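3.2 Collecting the demonstrations

We split into two crews for this part. Suqin Gu and I took the first table, and Stella Kariuki and Jianguo Kong took the second. All four of us were in our second year when the Dreketti project started in October, and I'll admit that none of us had held a gripper for longer than a lab demo before that. It shows in our first batch! (We kept those recordings anyway, and Section 5 says what they did to the training.)

The task sounds easy. You bring the handheld gripper up to an open box, pick something out, put it down on the tabletop, and go again. Our advisor, Catherine Sutherland, wanted up to 3,000 demonstrations by the end of the term, and we turned in 2,837 usable ones. I think that's pretty good for four people with full class schedules. Figure 2 was taken from the gripper during one of our sessions, with the box just past the fingertips and other people at tables farther back in the room. 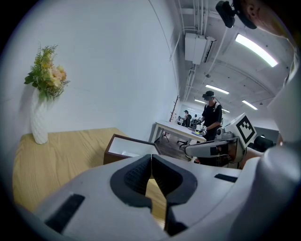
Figure 2. Gripper view of an open box on the wooden table. A second gripper, with a tag cube on it, is at right.

3.3 What we changed along the way

Our biggest mistake was starting every demonstration from the same spot. Yulan Cheng from the Plundura team caught it when she came by to borrow a charger, and after that we moved the box between takes and made ourselves come in from different sides. It slowed us down a lot, and Jianguo grumbled (so did I), but the policy stopped reaching for thin air when the box shifted a little.

We also quit talking through the takes. Stella noticed that whoever was chatting tended to pause halfway to the box, and the model had picked up the same pause. We trimmed the worst of those and recorded the rest again over the next week.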